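Keeping a Seed Library Alive: Speaker Notes
By Montserrat Camacho
October
1,080 shares | 2 comments

Start with the bean. Hold it up, let the front row pass it back. It's a Villalobos, a purple pole bean, and the jar it came from is what got me into all this!

Ask who saves seed already. Wait for hands. Then ask who can still read their own labels from last year (pause, there will be laughing).

The Milcombe library began as a drawer in my kitchen. We now lend 4,000 packets a season, and I still get a little thrill every time one comes back fuller than it went out. Tell the Amari squash story if time allows. Short version: two gardens, one fence, bees, and a crop of something that tasted like wet cardboard. Squash cross easily, so hand-pollinate, tape the blossom shut, tie a ribbon on the stem.

Drying. Spend real time on this one. Paper plates, a fan on low, out of the sun. Beans should shatter under a hammer. If they squash, give them another week. Bring the hammer and do it live, people love the hammer.

Labels: variety, year, grower, and anything odd about the plant. Pencil lasts. I lost a whole tray of lettuce to a marker that faded. 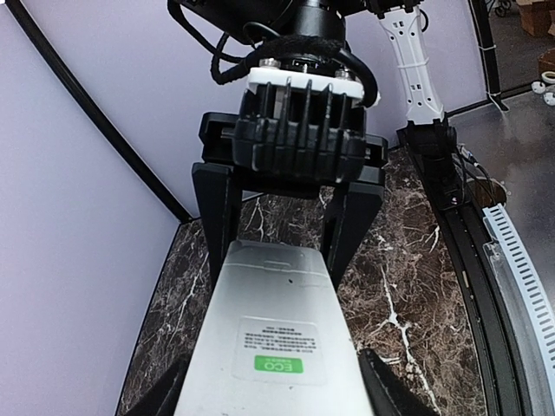 Storage comes last, and it's my favorite part. Cool, dark and dry, and the same temperature all year if you can manage it. A closet on an inside wall beats a garden shed every time. For the packets themselves I'm a big fan of a white rectangular box, since you can write the crop right on the side and read it in bad light. File by planting month, then by name. Send everyone to the Skidbridge swap on Thursday, and ask for the bean back.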